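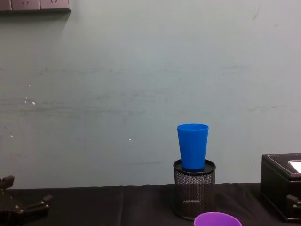
Write the done state down first

Two arms, black cloth, one blue cup on a black mesh pen holder. Is the job done? Depends who wrote the task card, and at most benches I've worked at the answer is no one can say, the card says "stack cup" and off you go.

I've been arguing this for a while in meetings, badly, so I'm putting it in writing, quickly, before the December planning round eats the month. My position: no manipulation task should be run, logged, scored or reported unless the end state is written down beforehand in words a stranger could check. Two sentences is enough. Most of us don't do it.

What goes wrong

Take "stack cup on pen holder." Upright cup or upside down? Centered, or anywhere so long as it stays up? Do the arms have to be open and clear of it, and how clear? Does it matter which arm placed it? If the cup is up but another object got shoved on the way, pass or fail?

Every operator answers these. They answer them in their head, at speed, and the next operator answers them differently. Then someone adds up the column and calls it a success rate.

On the Skultow project we went back over 665 logged runs of tabletop tasks. Of those, 429 had a task card where the end state could be checked by a person who hadn't been in the room. The rest had a verb and a noun. "Tidy cups." "Move box." Marked success, most of them, and maybe they were! I can't tell you. Neither can the people who marked them, I asked.

That's a lot of bench time to spend on a shrug.

The objection about speed

First thing I hear is it slows people down. Sure, a bit. Writing two sentences takes a couple of minutes and the card gets reused all day. Compare that with the afternoon three of us spent arguing if a tilted cup counted. We lost the afternoon, and the runs got thrown out anyway.

Second thing I hear is the robot should cope with vague instructions because people give vague instructions. Fine, agreed, test that. But the instruction and the scoring rule are different things. Give the machine "put the cup somewhere sensible" if you want. The scoring sheet still has to say what you will accept as sensible. People mix these up constantly and it drives me up the wall.

Handness and the long form

To be fair to the other side, you can overdo it. The Handness checklist, which a few groups near us picked up, runs to pages. Lighting, table height, cloth color, position of every object, operator initials on each line. It's thorough. It's also why folks tick the whole sheet at the end of the shift from memory, and a sheet filled in from memory is worse than no sheet, it looks like evidence.

I tried it properly. Lasted until lunch on the second day, then I was ticking too.

So I'm not asking for that. I want short rules that get followed. A rule people skip under pressure is a bad rule, even if every word in it is right, and I'd sooner drop a line than pretend its being kept.

What I'd put on the card

Start state in one line. Which objects are in play and which ones must be left alone. The second half gets forgotten nearly every time, and it's where clutter on the table bites you. A box near one arm, a cup near the edge, whatever. If they're not part of the job, say so and say if touching them is a fail.

End state in one or two lines. What rests on what, which way up, how much offset you'll take. "Cup upright on the pen holder, base fully supported, both grippers open and not touching either object." That's it, that's the whole sentence.

A hold time. Pick a number. We use 3 seconds. A cup that stands for an instant and then goes over is a fail, and a single picture will never tell you which one you had, so the timer matters more than the snapshot everyone likes to put in the slides.

And one line for aborts. Who stopped it, why. Aborts are not fails and they're not "didn't count" either. They get their own column. I have seen aborted runs dropped from a report without a word and the rate went up nicely.

Nothing about cloth. Nothing about paint on the wall. If you are studying whether a dark gripper on dark cloth throws off your vision then yes, obviously, record the cloth. Otherwise leave it.

Who marks it

Harder question. The operator wants the run to be good. I do too when it's me on the controls, I'm not accusing anyone. At Strebel they have the scoring done by whoever is on the next bench, from the card only, no talking. I was skeptical, thought it would be rude somehow. Their arguments got shorter. The cards got better as well, fast, once people had to score off somebody elses wording.

Doesn't need to be every run. One in ten would already tell you if the card is any good. If two people read the same card and split on the same run, fix the card, and don't touch the old marks to match. Leave them, note the date the wording changed, move on.

Should it be a standard

Here I wobble. Gorkden has floated a shared format, and part of me wants it, then numbers from one place could be set beside numbers from another. But formats grow. Everybody adds their one field. Give it two years and we've got Handness again with a nicer cover.

I'd take a shared minimum. Start, end, hold, aborts. Four lines, frozen, anything more goes on a separate page that's yours to keep or lose. If a group publishes a rate, they publish the card next to it, same size type. No card, I don't read the number. I've started doing that with reports that land on my desk and so far it has mostly saved me time.

Cards for our next round are being written this week. Mine for the cup task is on its fourth version, the word "centered" keeps causing trouble, and if anyone has a better way to say it without a ruler please send it over.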